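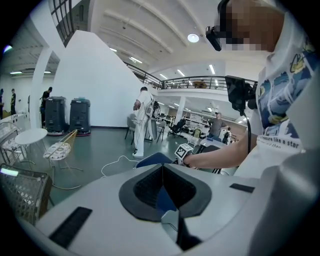

**Surkness Astrology Circle, Chart Checking Desk**

# Natal chart inspection checklist, with comments

Saturday, November 23, 2024

Run this on every chart before it goes to the person who asked for it. The comments are from the October batch, when we pulled 30 charts out of the drawer and 19 needed a correction. Two of those had already been framed.

Mark each line OK, FIX or N/A. A blank is a FIX.

## A. Birth data

- [ ] **Date written with the month as a word.** 
 *Comment:* FIX on four charts. A person born on 3/4 may be a Pisces or an Aries depending on who filled in the form, and one of ours had been reading as both.
- [ ] **Time marked a.m. or p.m.** 
 *Comment:* Mostly OK. "12:00" alone doesn't pass. Ask whether it was noon, midnight, or a guess by an aunt.
- [ ] **Source of the time noted** (certificate, baby book, memory). 
 *Comment:* "She just feels like a Scorpio rising" is not a source. Please stop writing it in the source box.
- [ ] **Birthplace is the right one of that name.** 
 *Comment:* There are two Soddales in the place list and the software picks the first. Three charts had the wrong one. The Ascendant moved by several degrees each time, and in one case into the next sign, so an entire page about modesty had to come out.

## B. Clock and zone

- [ ] **Daylight saving checked for that year and place.** 
 *Comment:* FIX on five. If the Moon looks fine but the houses look odd, start with this one.
- [ ] **Longitude is east or west as it should be.** 
 *Comment:* One FIX. The client was placed in the ocean and was very gracious about it.

## C. Settings

- [ ] **House system printed on the chart.** 
 *Comment:* We use Placidus unless asked. Whole sign is fine if asked. Switching halfway down the page to get Venus into the seventh is not fine, and we can tell.
- [ ] **Tropical zodiac selected.** 
 *Comment:* OK on all. Somebody had left the Bredesau laptop on sidereal after a talk, and it was put back before the batch was run.
- [ ] **Node type stated, true or mean.** 
 *Comment:* N/A was ticked on six charts that plainly show a node. Changed to FIX.
- [ ] **High latitude warning read, if one came up.** 
 *Comment:* Placidus gets strange up north and breaks down past the polar circle. Clicking "ignore" doesn't count as reading.

## D. Positions

- [ ] **Sun, Moon and Ascendant compared with the printed ephemeris or tables.** 
 *Comment:* One chart gave the Sun at 327 degrees of the whole circle where the reader expected sign and degree. That's 27 Aquarius. It had been written up as Capricorn, with feeling.
- [ ] **Mercury within 28 degrees of the Sun, Venus within 48.** 
 *Comment:* All OK. If you ever find Mercury opposite the Sun, close the file and start again at section A.
- [ ] **Midheaven opposite the IC, Ascendant opposite the Descendant.** 
 *Comment:* One FIX, on a chart drawn by hand. Lovely lettering.
- [ ] **Retrograde marks carried over to the final copy.** 
 *Comment:* Missing on two. The mark is small, but people pay close attention to it, especially when their printer is acting up.

## E. Aspects

- [ ] **Orbs follow the sheet on the wall.** 
 *Comment:* Eight degrees for the Sun and Moon, six for the rest. An eleven-degree trine is two planets minding their own business.
- [ ] **Minor aspects only if requested.** 
 *Comment:* One chart had every line switched on and looked like a dropped ball of yarn. Reprinted.

## F. The written part

- [ ] **No health, money or legal promises.** 
 *Comment:* One FIX. "You will not need the insurance" was taken out.
- [ ] **Under 500 words.** 
 *Comment:* FIX on seven. Most of the extra was Pluto.
- [ ] **Name on the report matches name on the chart.** 
 *Comment:* OK after a swap between two envelopes. Both people had said theirs was very accurate.

## Still open

- The older copy of the Ra program still prints Chiron on top of Saturn when the two are close. Write it in by hand until the update is in.
- The Soddale entries in the place list need the county added.
- Orb sheet to be retyped. The coffee ring has reached the sextiles.

Checked charts go in the blue folder. Charts with a FIX go back to whoever drew them, with the line circled and no remarks in the margin about their Mercury.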